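Home News Features Schools Clubs Events Archive Contact

The kitchen that isn't there

At Lunness College, the robotics club meets at half past four in a room that used to be a language lab. The desks still have the holes where the headphone sockets were. Most of the members bring their own laptops, and the ones who don't share three machines along the back wall.

The club has been running for eight years, and for most of that time it did what school robotics clubs usually do. Members built small wheeled vehicles, sent them round a taped course on the hall floor, and took the best of them to the regional day in April. They came home with a trophy twice. This year they have entered something different, and the whole of it takes place on a screen.

The Plomier Challenge is a contest for schools and sixth-form colleges in which teams teach a simulated robot arm to do kitchen jobs. Every team gets the same arm, the same two-fingered gripper and the same set of kitchens. What they are judged on is how well their program copes when the kitchen changes. The arm might be asked to pick up a cup from a worktop, and then asked again with a different worktop, a different floor and the cup somewhere else.

The entry fee is 100 pounds a team, paid out of the club's cake sale money. That is less than the club used to spend on motors in a term, and it was one of the reasons for the switch. The other was numbers. With one vehicle on the floor, two people worked and everybody else watched. With the simulator, anyone with a laptop can have a go.

There are 17 members now, aged from 13 to 18, and they work in pairs or threes. One group looks after demonstrations, which means steering the arm by hand with a game controller and recording what it does. A second group trains the program on those recordings. A third runs the tests and keeps the results in a spreadsheet that has become the most argued-over document in the building.

By the end of the spring term the club had recorded 161 demonstrations. Plenty of the early ones were thrown away. New drivers tend to come down too fast, or close the fingers before they are level with the object, and a program trained on clumsy driving picks up the same habits. The club now has a rule that a run with more than one correction in it doesn't go in the folder. It is not popular with the younger members, who would like to see their runs used.

Much of the work is done from the wrist view, looking along the gripper from just behind the fingers. It takes some getting used to. The gripper fills the bottom of the screen and the rest of the kitchen swings about whenever the wrist turns. Drivers who are good from the side view often find they can't judge height at all from the wrist, and have to learn it again.

The surfaces cause trouble too. The program did well on plain worktops in the autumn and badly on patterned ones. Dark marble with bright veins was the worst, and on several test runs the fingers closed on bare stone, well short of the cup. The training group's answer was to ask for more demonstrations on marble, and the drivers spent most of a month on little else. The results improved, though the spreadsheet shows them still behind those for the plain surfaces.

Not everyone in the club is happy to have given up hardware. Some of the older students miss having a thing to carry home in a box, and a few have kept one of the vehicles going at lunchtimes. Ultus, a local firm that makes packing machinery, has offered the club an afternoon with one of its arms in the summer - the first chance most of them will have had to try their code on anything solid.

Before that comes the semi-final, against Flanagan High School and four others. Teams are sent a kitchen they have not seen before and have two hours to get ready for it. The club has been practising by making up its own, with odd mixtures of tile and stone, and passing them between groups without warning. The last practice ran until a quarter past six, and the marble was in it again.

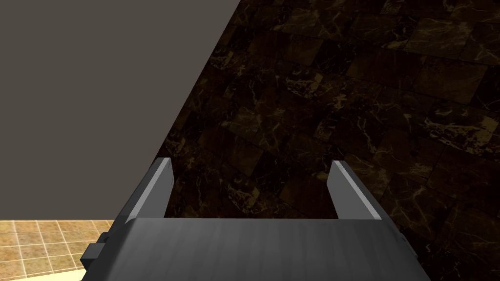
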